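Accueil > Vie locale > Commerces et entreprises

Nous utilisons des cookies pour mesurer l'audience du site. En poursuivant votre lecture, vous acceptez leur utilisation. En savoir plus

Le coin casse-croûte de Didton change de formule

Publié le 13 mars 2020 — par Trinidad Figueroa

Fini le distributeur du rez-de-chaussée. À la pépinière d'entreprises Didton, on grignote désormais en libre-service, sur une table garnie le matin et regarnie en début d'après-midi. Sandwichs, chips, crackers, barres chocolatées, sodas. Le tout posé à portée de main, sans vitre ni monnayeur. Paiement sur une feuille, au mois, par entreprise.

L'idée vient des locataires. L'ancien appareil, loué à la société Wunness, tombait en panne presque chaque semaine et le contrat arrivait à échéance. « On payait pour une machine qui gardait nos pièces », résume Lorena Ocampo, qui gère l'accueil du bâtiment. Vote en réunion de locataires, 14 entreprises pour, 3 contre. Affaire réglée en un quart d'heure, ou presque — la discussion sur les prix a été plus longue.

Côté choix, on reste sur du classique. Les sandwichs au pain blanc arrivent sous film, coupés, garniture visible. Du Coca-Cola en bouteille, des Snickers, des sablés aux pépites de chocolat dans leur boîte à carreaux façon tartan. Pour le salé, des chips en sachet et des crackers soufflés. Les petits paquets en papier argenté ont leur panier d'osier à eux. Pas de plat chaud pour l'instant, la question du micro-ondes est renvoyée à juillet.

Dardo Vergara, chargé de l'approvisionnement, a passé du temps sur la disposition. Des paniers, des plateaux, et des présentoirs en acrylique transparent pour donner un peu de hauteur. « À plat, les gens ne voient que la première rangée et le reste dort. Avec les gradins on voit tout, même les petits formats. » Il reconnait que l'étagère en escalier n'est pas idéale pour tout ce qui est rond, ça roule. Des petites cales sont commandées.
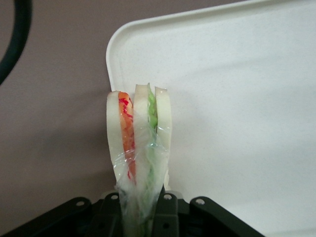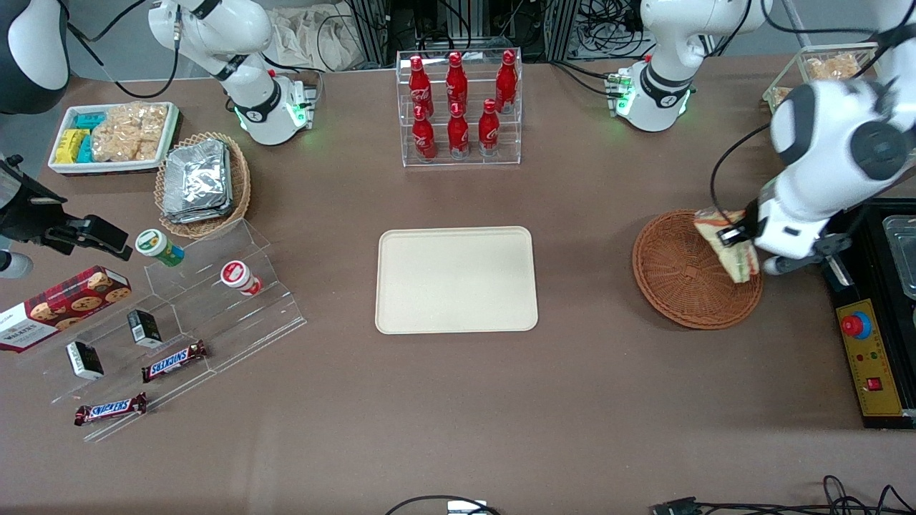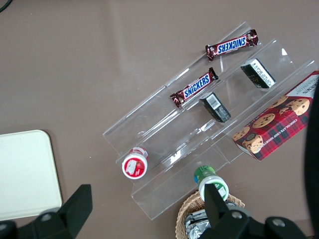
Sandwich sous film, bouteilles de Coca-Cola sur deux niveaux et, sur la dernière photo, les Snickers du présentoir. Photos : Ulises Aravena

Les tarifs maintenant. La boisson et le sachet de chips au même prix qu'avant, le sandwich un peu moins cher que chez le traiteur d'en face. Les sandwichs sont livrés le matin par la maison Söderlund, 20 pièces les jours ordinaires, 8 le vendredi quand les bureaux se vident. Ceux qui restent à la fermeture sont retirés de la vente. Pas de remise en fin de journée, la question a été posée plusieurs fois, c'est non.

Tout le monde n'est pas convaincu. Ville Tuominen, dont l'entreprise Kunent occupe le deuxième étage, fait partie des voix contre. Il aurait préféré des fruits, et moins de sucre. « Des barres chocolatées à quinze heures, je sais très bien comment ça finit chez nous. » Une corbeille de pommes est à l'étude, avec peut-être des yaourts si un frigo est trouvé d'ici là. Lorena Ocampo dit avoir deux devis sur son bureau, tous les deux trop élevé à son goût.

Reste la confiance. Chacun note ce qu'il prend, à la ligne de son entreprise, et l'accueil fait les comptes en fin de mois. Premier relevé fin mars. Si l'écart entre la feuille et le stock est trop important, retour à un système de jetons, c'est écrit dans le compte rendu de la réunion.

Le libre-service est ouvert de 8 heures à 18 heures, du lundi au vendredi, réservé aux locataires et à leur visiteurs. Les demandes de produits se font à l'accueil, sur le cahier bleu. Dardo Vergara passe commande le mardi — tout ce qui est noté après attendra la semaine suivante.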